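Lunch bags and bottles, the July sort-out

Every July I go through the bag cupboard and decide what's fit for another year, and this time Nicanor Palacios (hello Nicanor!) keeps asking me which bag he should get for his train trips out to Requena. So this one's mostly for him, but have a nosy anyway.

The navy one

I've had a soft spot for these boxy little bags for ages. They stand up by themselves, they squash into a rucksack, and dark blue hides all manner of sins – tea, yoghurt, whatever was on the seat at Wosville station.

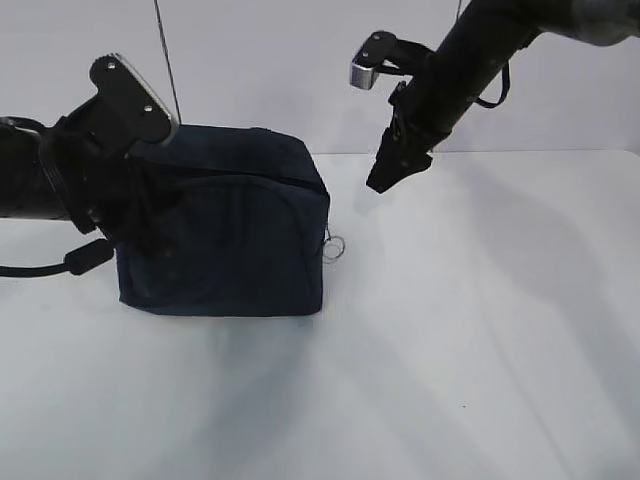 Navy bag standing up nicely on the white table, with its little metal ring at the side.

I do love a ring on a zip. My old Flakia bag had a fiddly flat tab and I could never get hold of it with gloves on, so I ended up tying a bit of ribbon through it (looked dreadful, worked a treat). A ring you can just hook a finger through and off you go. I'd pick one over a fancy lining any day.
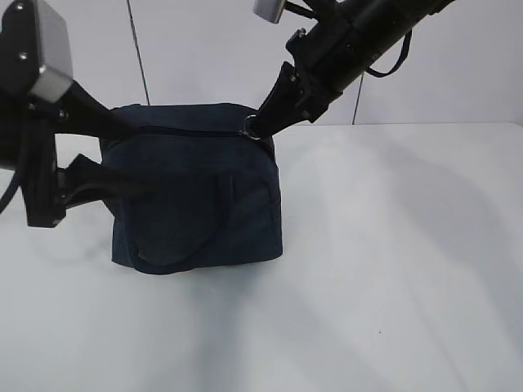

Nicanor, if you're still reading, my usual packing goes like this: sandwiches flat at the bottom, fruit on top, and 2 napkins down the side, one for me and one for whoever forgot theirs. I wipe the inside out at night with a damp cloth and leave it open till morning. The Nodside one I had before went a bit whiffy after 33 days of me not bothering, so do as I say and not as I did!

Next, bottles. I like a see-through one so I know how much I've got left, and 500 ml does me till lunchtime unless it's baking out. Give the lid a proper scrub, and leave the bottle upside down on the rack overnight.

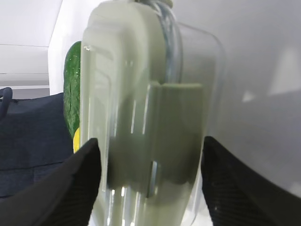 Still to sort

The flasks, the odd lids and that enormous picnic bag on the top shelf. I'll put those photos up when I've found the steps.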